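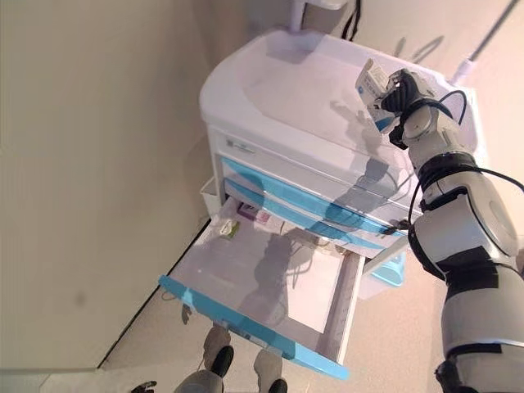 4.2 Teaching the arm about drawers

I should say up front that the cart was the cheapest part of this whole build and it ate most of our summer. We got it secondhand through Ursu, rolled it against the beige wall at the Purkmont workshop, and I figured we'd have the arm sorting boxes by the weekend (ha!). Figure 3 is the view we worked from, looking down past the robot's own legs at the cart, with the bottom drawer pulled all the way out and the gripper holding a white carton with blue printing over the back right of the top.

That angle matters more than I expected. From up there the inside of the bottom drawer is easy to see, but the two closed drawers above it show up as little more than two blue strips stacked under the lip. Our first detector kept mixing them up. Virgil Stanciu spent two evenings labeling drawer fronts by hand, 2,298 of them, and after that it mostly behaved, though it still got nervous when the arm threw a shadow across both fronts, like the dark band you can see in Figure 3. We tried moving the lamp. We tried a second lamp. What finally helped was just adding more shadowy pictures to the training set and leaving the lamps alone.

The drawer itself has the same trouble. Its floor is pale, the walls are pale, and the arm's shadow is by far the boldest thing in it. The small package and the purple and pink box in the back left corner are much less obvious to a piece of software than they are to you or me. The box is also partly tucked under the front of the drawer above, so an early version of the planner wanted to grab it straight down and would happily have driven the fingers into that blue handle. We now shrink the reachable area at the back of any open drawer by 12 percent of its depth, and if a box is inside that strip the robot leaves it where it is. Crude, I know! Sunita Malhotra has a nicer version that checks the drawer above first, and it's in the Nirno branch if anybody wants to try it.

Then there's the cable. Ours runs along the outside of the arm in a loop, and I left a lot of slack in it so the wrist could turn 90 degrees either way without pulling. Slack is great for the wrist and lousy for everything else, and the dark cable end near the right side of the lower closed drawer in Figure 3 is the sort of thing that made me swear in front of Floarea Mocanu's kids. A cable lying on a drawer front can look like a handle edge. It can also get shut in the drawer, and we did that over 2 times before I quit being stubborn and bought clips.

For the trials in the next section we kept the cart where it stands in the figure and always started with the bottom drawer open. The cartons were all empty ones that Cosmin Căpraru had been saving, so the weights are lower than you'd get with full boxes, and I wouldn't read much into our grip force numbers for that reason. The drawer numbers I trust a good deal more.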